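Home » Local news » Fruit share in Gestholm opens for a second summer

2023-06-19

The fruit share in Gestholm will start again in July, and this year it will also reach the streets on the other side of the river. Households can sign up until the end of the month at the library desk or by telephone.

The idea is simple. Many gardens in the town have old apple, plum and cherry trees, and the owners cannot eat everything that grows on them. People who want fruit come to pick it, and the harvest is divided in three parts: one for the owner, one for the pickers and one for the school kitchen on Hinds Road.
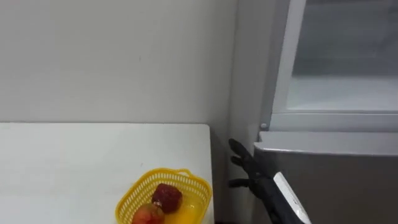
Last summer 27 gardens took part and 861 kilos of fruit were picked. Most of this was apples, but the plums were also good until the heavy rain came. The school kitchen received more than it could use in the first weeks, and a part of the fruit was made into juice at the Katon press outside the town.

Washington Andrade, who is coordinating the share, told us that the timing was the biggest problem. "We had many pickers in the first days and very few later, when the late apples were ready," he said. "This year we will make the list week by week, so that people know when their turn is."

The owners will get a message two days before a picking. They do not need to be at home, but the gate must be open and dogs must stay inside. Ladders are lent by the Rindilik garden store, which has also offered a discount on picking bags. 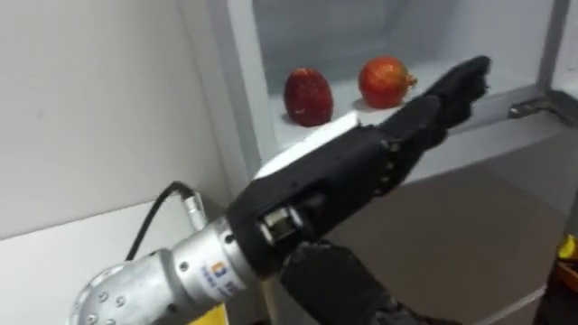

So far 155 households have registered as pickers. The town has given 600 dollars for crates and for transport to the school - the same amount as last year. Andrade said that the money is enough if the pickers bring their own buckets.

He also asked people to be patient with the cherries. The spring was cold, and the first trees will probably be ready later than last year. Gooseberries and currants are not included in the share, but the owners are free to offer them.

Owners who are not sure if their tree can be picked safely may ask for a visit. Old trees with broken branches will be left out until they are pruned in the winter. Registration for pickers closes when the weekly lists are full.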